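스타스카(Stasska) 책상 높이 조절 다리 설치 안내
3장. 책상 위 정리와 높이 맞추기

이 장은 다리 조립이 끝난 분을 위한 설명입니다. 아직 상판을 나사로 고정하지 않았으면 2장으로 돌아가 주십시오. 저는 한국어가 모국어가 아니어서 문장이 조금 딱딱할 수 있습니다. 순서는 제가 여러 번 확인하고 썼습니다. 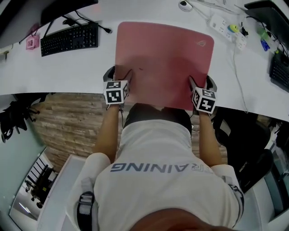
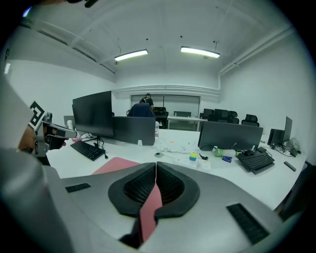
3.1 시작하기 전에

필요한 것은 줄자, 수평계, 연필, 그리고 상자에 들어 있는 육각 렌치입니다. 전동 드라이버는 이 장에서 사용하지 않습니다. 힘이 너무 세서 조절 나사의 홈이 망가지는 경우가 있습니다.

주의: 높이를 바꾸기 전에 모니터, 컵, 화분을 모두 내려놓으십시오. 긴 상판은 한쪽만 올려도 생각보다 많이 기울어집니다.

3.2 앉은 높이를 재는 순서

1. 평소에 쓰는 의자를 가져옵니다. 신발도 평소와 같게 신습니다.
2. 등을 등받이에 붙이고 발바닥 전체를 바닥에 놓습니다.
3. 어깨에 힘을 빼고 팔꿈치를 직각으로 굽힙니다.
4. 다른 사람이 바닥에서 팔꿈치 아래까지 길이를 잽니다. 혼자 재면 몸이 앞으로 숙여져서 값이 작게 나옵니다.
5. 잰 값을 종이에 적고, 의자에서 일어났다가 다시 앉아서 한 번 더 잽니다. 두 값이 다르면 작은 값을 사용합니다.

참고: 팔걸이가 있는 의자는 팔걸이를 제일 낮게 내린 다음에 재십시오.

3.3 다리 높이 조절

1. 다리 안쪽의 고정 나사를 렌치로 두 바퀴 풉니다. 완전히 빼지 마십시오.
2. 두 사람이 상판의 양쪽 끝을 잡고 같이 올립니다.
3. 다리에 있는 눈금을 읽습니다. 눈금은 1번부터 21번까지 있고, 네 다리가 모두 같은 번호여야 합니다.
4. 고정 나사를 손으로 먼저 돌리고, 마지막에만 렌치로 조입니다.
5. 상판 가운데에 수평계를 놓습니다. 그 다음에 방향을 돌려서 다시 봅니다.
6. 바닥이 고르지 않으면 다리 끝의 고무발을 돌려서 맞춥니다. 고무발은 7mm까지만 뺄 수 있습니다.

경고: 고무발을 7mm보다 더 빼면 나사산이 충분히 걸리지 않아서 다리가 빠질 수 있습니다. 그 이상 차이가 나는 바닥에는 받침판(Juren, 따로 판매)을 사용하십시오.

3.4 전선 정리

전선 통로는 상판 뒤쪽 아래에 답니다. 멀티탭은 통로 안에 넣고, 책상 밖으로 나가는 선은 한 줄만 남깁니다. 선에는 40cm의 여유를 두십시오. 여유 없이 팽팽하게 묶으면 나중에 책상을 올릴 때 플러그가 당겨집니다. 벨크로 끈은 살짝 헐겁게 감습니다.

3.5 마지막 확인

상판의 네 모서리를 차례로 가볍게 눌러 보십시오. 소리가 나면 그쪽 고정 나사를 다시 조입니다. 모든 물건을 올린 후 무게는 100kg을 넘지 않아야 합니다. 사람은 책상 위에 앉거나 서지 마십시오. 사용하고 한 달이 지나면 고정 나사를 한 번 더 조여 주십시오.

최종 수정: 5월
분류: 사용 설명서 > 가구 > 책상 다리

댓글 3

맑은오후
눈금 번호가 다리 안쪽에 있어서 한참 찾았어요. 손전등 있으면 편해요.

Haris Atanasov
고무발이 처음부터 끝까지 잠겨 있습니까, 아니면 조금 나와 있습니까?

Hamish Purves
끝까지 잠긴 상태로 나갑니다. 3.3의 6번을 할 때 처음 돌리시면 됩니다. 눈금 위치는 다음 수정 때 본문에 쓰겠습니다.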